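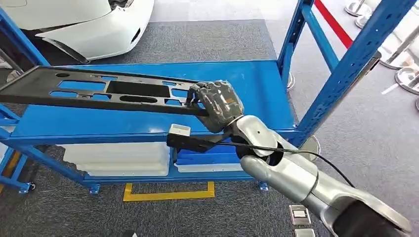
A reader at Timbridge wrote to ask whether a learning system could not be given the drawings of a part and be left to work out the handling for itself. The project team's answer is that drawings describe the part well enough, but say very little about how to take hold of it.

News > Projects > Handling long parts
5 November 2022 - Sarunura Newsletter Desk

Collection of examples for the Joltar handling project began in August and has now reached 882 recorded attempts. The task is a narrow one: the robot hand closes on one end of a long black plastic panel lying on a blue shelving unit, and the arm then moves it to a second position. Each attempt is guided by an operator and stored with its joint readings.

Some 90 attempts have been set aside for checking and will not be used in training. Failed grasps are kept and labelled as such - the team at Kouris, who prepare the records, asked for this at the outset. Operators are reminded to vary the starting angle of the panel between attempts.

Two further parts will be added once the present set is complete.

This site uses cookies to remember your settings. Accept | Manage choices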